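**PRESS NOTE, Stuvow, March. For immediate use**

Stuvow puts its bin-sorting cell maintenance routine out in the open, free to anyone who wants it

Plarkness site. Stuvow has today published the full upkeep routine for its block-handling cell, the one known in-house as Ekine. Setup sheet, daily checks, fault log, the lot. No charge, no sign-up. Trade press and colleges welcome to reprint.

Short version for those on deadline: one arm, one two-compartment metal bin, one gripper, a set of small blocks moved back and forth. Simple job on paper. Keeping it going day after day is where the hours go, and that's what the routine covers.

**What's in it**

- Bin position and clamping. Spring clamps on both sides, checked at the start of every shift and after any knock. If the bin has shifted, stop, re-seat, re-teach the pick height before running again.
- Gripper. Open and close by hand command, watch both fingers, listen. Wipe the tips. Any play in the mount gets logged the same day, not saved up.
- Cables and hoses. Slow sweep of the arm through its full reach with someone watching the loops. Nothing should catch on the bin rim.
- Divider. Look for fresh scraping. Old scraping is fine, fresh scraping means the approach is too low or the bin has moved.
- Floor of the bin. Smudges wiped off weekly, more often if the vision side starts missing blocks.

The log behind the routine covers 1,845 cycles on the current bin. Stuvow counts one cycle as all blocks over the divider and back. In that run the cell was stopped 40 times, and most stops were down to the same thing, a block wedged flat to a wall where the fingers can't get either side of it. Fix for that is a nudge move, now written up on page 2 along with the speeds.

Average time to get going again after a stop was 20 minutes at the start of the log. It's well under that now, mainly thanks to the re-teach being cut down to a single page that lives next to the cell instead of in a folder upstairs.

"We kept answering the same questions by phone," said Orhun Bozkurt for Stuvow. "How tight are the clamps, what do you do about the divider, when do you change the fingers. So we typed it all up. It isnt pretty but it's what we do."

Bozkurt added that the divider was the part visitors asked about most. It takes the wear. Stuvow's advice is to leave a worn panel in place as long as the surface is sound and there are no raised edges for a block to snag on, and to put a dated pencil note beside any new mark so the next shift knows it's been seen.

**Clamps v bolts**

The routine comes down on the side of clamps for a bench cell. Quicker to swap the bin, quicker to square up, and if the arm does press on the rim the bin can give a little. Bolting is covered too, in a half page at the back, for sites where the bin never changes.

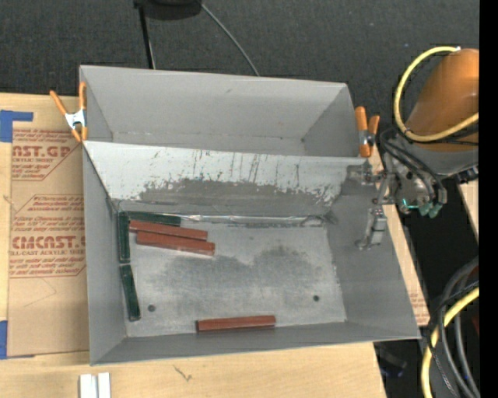 Sombatkul, which has been trying the draft routine on its own bench, isn't convinced on that last point: its reply to Stuvow said clamps are fine for a week but creep after that, and it would like to see a painted line on the table so any movement shows at a glance. Stuvow has put the line into the published version as an optional step. Sombatkul also asked for the cable sweep to be done before the gripper check and not after, and that has been changed.

**Availability**

Routine and blank log sheets are out now, on request from the Plarkness office. Printed copies for training rooms to follow. Corrections and complaints both wanted, a second version is planned once enough of them have come in.

Short visits to the cell can be aranged for press, mornings only, from 10 am. Flat shoes please.

**Contact:** Orhun Bozkurt, Stuvow, Plarkness

Ends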